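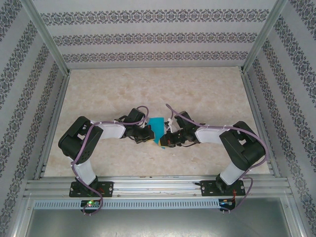
Caída (textil)

La caída de un tejido es la forma en que este se deforma por su propio peso cuando queda apoyado o sujeto solo en una parte de su superficie. En el comercio de telas se expresa con adjetivos (caída blanda, seca, pesada, con cuerpo). En el laboratorio se reduce a una o varias magnitudes, de las cuales la más extendida es el coeficiente de caída. El término no debe confundirse con el de tacto o mano, que incluye además sensaciones de superficie, compresión y temperatura.

Fundamento mecánico

Una hoja de papel y una tela de igual gramaje se comportan de modo distinto al colgar. El papel se curva con facilidad en una dirección, pero apenas admite curvatura simultánea en dos; para adoptar una forma de doble curvatura tendría que estirarse o arrugarse. La tela la admite gracias a la cizalladura: los hilos de urdimbre y trama giran en los puntos de cruce y el rectángulo elemental del ligamento se convierte en romboide. La caída depende, por tanto, de 2 propiedades principales, la rigidez a la flexión y la rigidez a la cizalladura, además de la masa por unidad de superficie.

La rigidez a la flexión procede de las fibras y de la fricción entre ellas. Un hilo cuyas fibras pueden deslizarse se dobla con un esfuerzo próximo a la suma de los esfuerzos individuales; si las fibras están encoladas, fundidas o muy torcidas, el hilo se aproxima a una varilla maciza y la rigidez aumenta en varios órdenes. De ahí el efecto de los aprestos de almidón y de las resinas, que alteran la caída sin modificar apenas el gramaje.

La flexión textil presenta histéresis. Al retirar la carga, el tejido no recupera del todo la forma inicial, y una misma muestra puede dar lecturas diferentes según haya estado enrollada o extendida. También influye la duración de la prueba —la tela sigue cediendo después de colocada—, de modo que el tiempo transcurrido antes de la lectura se anota junto al resultado.

Métodos de medida

Longitud de flexión

El ensayo de voladizo emplea una tira rectangular que se hace avanzar sobre una plataforma horizontal hasta que el extremo libre toca un plano inclinado de ángulo conocido. De la longitud que sobresale se obtiene la longitud de flexión y, con la masa superficial, la rigidez a la flexión. Se ensayan por separado tiras cortadas en urdimbre y en trama, por ambas caras y ambos extremos. Las telas muy blandas o con tendencia a enrollarse se prueban mejor con el método del lazo, en el que la tira se cuelga cerrada sobre sí misma y se mide la altura de la figura resultante.

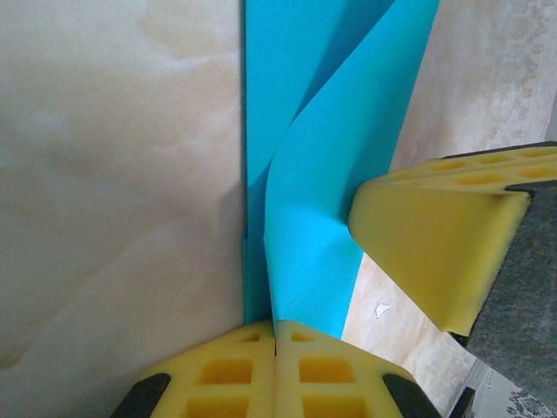
El apoyo condiciona la forma del voladizo tanto como el propio material. Una arista recta obliga a que la línea de flexión sea también recta, de modo que el problema se aproxima al de una viga; una arista curva introduce pliegues y ya no permite separar la flexión de la cizalladura. La fricción entre tela y plataforma debe ser baja y uniforme, por lo que se prefieren superficies lisas. Cuando la pieza no sobresale lo suficiente o es muy flexible, el tramo libre desciende casi pegado al soporte: así, en el paño azul turquesa que cuelga por el borde recto de la superficie beige de aspecto marmóreo, la franja estrecha de la izquierda queda plana contra el canto, mientras que el paño presenta además una segunda capa. Una configuración de este tipo no sirve para calcular la longitud de flexión, dado que el contacto con el canto soporta parte de la carga y las capas superpuestas se comportan como un conjunto de rigidez desconocida.

Coeficiente de caída

Para la caída propiamente dicha se utiliza una probeta circular centrada sobre un disco de menor diámetro. La corona que sobresale desciende y forma pliegues radiales, llamados nodos. Se proyecta verticalmente la sombra del conjunto y se calcula la relación

CC = (As − Ad) / (At − Ad) × 100

donde As es el área de la sombra, Ad la del disco de apoyo y At la de la probeta extendida. Un valor alto indica un tejido rígido. En la clasificación de Kopecký, de uso frecuente en sastrería, se consideran «de cuerpo» las telas con un coeficiente de más de 70.

El coeficiente no describe por completo la figura. Dos tejidos con igual valor pueden presentar distinto número de nodos, o nodos de amplitud desigual. Usha Kotian propuso acompañarlo de un índice de regularidad obtenido del contorno de la sombra; la propuesta tuvo aceptación en el estudio de sedas y viscosas, menos en el de lanas.

Acondicionamiento

Las probetas se dejan reposar extendidas, sin tensión, en atmósfera controlada. El protocolo interno de Ullgate para tejidos de camisería añade una espera de 15 minutos entre ensayos sucesivos de una misma pieza. La humedad actúa sobre todo en fibras celulósicas y proteicas, que se hinchan y modifican el contacto entre hilos.

Factores que influyen

Ligamento. A igualdad de hilo y densidad, el tafetán da mayor rigidez que la sarga, y esta mayor que el raso, debido al número de cruces por unidad de superficie.

Densidad. Un tejido cerrado limita el giro de los hilos y eleva la rigidez a la cizalladura.

Género de punto. Las mallas permiten grandes deformaciones y suelen mostrar caída blanda, con diferencias apreciables entre el sentido de las columnas y el de las pasadas.

Acabado. El lavado elimina aprestos y relaja tensiones; el calandrado aplana los hilos; los suavizantes reducen la fricción entre fibras.

Costuras y forros. Una costura actúa como nervio y tiende a fijar la posición de un nodo. Las entretelas termoadhesivas aumentan la rigidez de forma marcada.

Corte al bies

La caída varía con la dirección. En el bies, la carga se reparte en diagonal respecto a urdimbre y trama y la tela cede sobre todo por cizalladura, lo que da pliegues más cerrados y un alargamiento progresivo. Por este motivo las faldas al bies se cuelgan antes de igualar el bajo.

Simulación

Los programas de patronaje representan la tela como una malla de partículas unidas por muelles o como una lámina delgada de elementos finitos. Ambos enfoques requieren datos de tracción, flexión y cizalladura. Poon y Hung señalaron que el error procede con frecuencia de los parámetros de fricción, difíciles de medir, y en menor grado de la resolución de la malla.

Véase también

Gramaje
Ligamento
Mano (textil)
Resistencia al arrugado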